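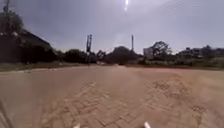

*Block paving under dust, with curb and grass verge on the left.*

## About Lisik

Lisik looks after local roads. We sweep and relay block paving, grade dirt roads, reset curbs and mow verges. Our customers are mostly small towns, housing associations and business parks with streets too minor for the county schedule.

The company was started by Duygu Tekin, who had spent 17 years on paving crews and wanted to run a smaller one. She still walks every road before we quote on it. We have 21 people on staff, split between the Plutia yard, where the sweepers and the grader are kept, and the office on Admasu Street.

Block paving is the work we know best. Dust and dried mud settle into the joints and hide the pattern, and it gets hard to tell a dirty surface from a sunken one. We sweep first, then check levels with a straightedge. Blocks that have dropped are lifted, the bed is made good, and the same blocks go back down wherever they are sound. Broken ones are matched from stock as closely as we can manage. Older colors can take a few weeks to find.

Dirt roads are a different job. Traffic presses ruts into the surface and water follows them. We cut the surface back to shape, add material where it is thin and roll it. Most of the dirt roads on our books are graded twice a year, with the second pass in October. 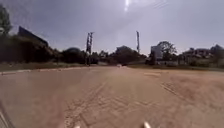
**How soon can we drive on a dirt road after it has been graded?**

Cars can use it as soon as the roller is off. We ask that heavy trucks stay away for 3 days.

## Working with us

We keep a written record for each road under contract, 354 at present, and send customers a copy after every visit. Our longest-running contract is with the Gralunari estate.

The office is open weekdays from 7:30 a.m. On Wednesday the crews are at the yard until noon for maintenance, and that is the easiest time to come by and talk through a job.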